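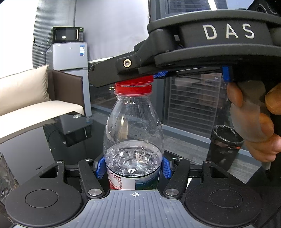

A plastic water bottle with a red cap.

The Bus to Plodgate
by Remzi Yaman
Posted May 2, 2018

The accordion would not fit in the rack, so Beno bought it a seat.

He hadn't planned to. He stood at the counter in Tendach with the case between his feet, and the woman behind the glass looked over at it and said it would have to go underneath with the suitcases. Beno said it couldn't go underneath. She said then it would have to be a passenger.

"Two tickets," he said.

"Adult?"

"It's older than I am."

She charged him for two adults. He put the change in his shirt pocket and bought a bottle of water from the machine by the door.

The bus was half empty. He took the pair of seats behind the back door and put the accordion by the window, then ran the belt through the handle. The case was black and had been covered at some point with a cloth that was wearing off at the corners. His father had tied a shoelace around it where one of the latches had given out. Beno had retied it that morning and gotten the knot wrong. His father's knots lay flat.

The man who wanted it lived in Plodgate, over a shoe repair shop. He had called in October, the week after the funeral, and Beno had told him it wasn't for sale. The man said he understood and gave his number anyway. Beno wrote it on the back of the electric bill. He paid the bill and kept the back page.

Now the roof needed doing.

They stopped at the junction and a girl got on with a backpack and a cat carrier. She sat down across the aisle and set the carrier on her knees. After a while she looked over.

"What's yours?" she said.

"Accordion."

"Mine's Pal. He hates this." She turned the carrier so Beno could see a gray face pushed into the back corner. "Do you play?"

"My father did. I play one song."

"Which one?"

He told her, and she didn't know it. It was an old thing people danced to at weddings. His father had tried to teach him a second song when he was twelve, and they had both gotten angry, and his father had put the accordion away and gone out to look at the tomatoes. Neither of them brought it up afterward. When Beno's cousin got married they asked him to play while his father ate, and he played the one song two times through and sat down.

"My uncle had one of those," said the girl. "It smelled like a closet."

"This one smells like cigarettes."

She asked if the cat could have some of his water, and he said of course. She poured a little into the lid of a lunch box and held it by the carrier door. Pal did not move. She waited a long time with her arm out, and the bus went around the lake, and when they came out on the other side she drank it herself.

She got off at the hospital stop. She said good luck with the accordion, and Beno said good luck with the cat.

It was raining in Plodgate. The shoe shop was at number 18, up the hill from the station, and he changed hands at every corner. At the top he rested the case on a wall and noticed that the shoelace had come undone. He tied it again. It was no better.

The man was younger than he'd sounded. He had a cleared table ready with a towel on it, and he dried the case before he opened it. Beno liked him for that and wished he didn't. The man lifted out the accordion, put his arms through the straps and let the bellows fall open without pressing anything, so that it only breathed.

"It's tight," he said. "He looked after it."

"He did."

"Do you want to play it first? Before I do?"

Beno looked at the keys. There was a yellow one near the top that had come off another instrument. He remembered his father gluing it on at the kitchen table, holding it down with his thumb through the whole of the evening news.

"No," he said. "You go ahead."

The man played something slow. Beno didn't know it. He went and stood at the window, where he could see the street and a woman getting a stroller up over the curb. When the music stopped he asked what the song was called and the man told him.

They agreed on the price they had already agreed on. The man counted out the bills on the towel. Then he untied the shoelace from the case and asked if Beno wanted it back, and Beno put it in his pocket.

At the station he asked for a ticket to Tendach.

"Just the one?" said the clerk.

"One," Beno said, and went out to find the stop.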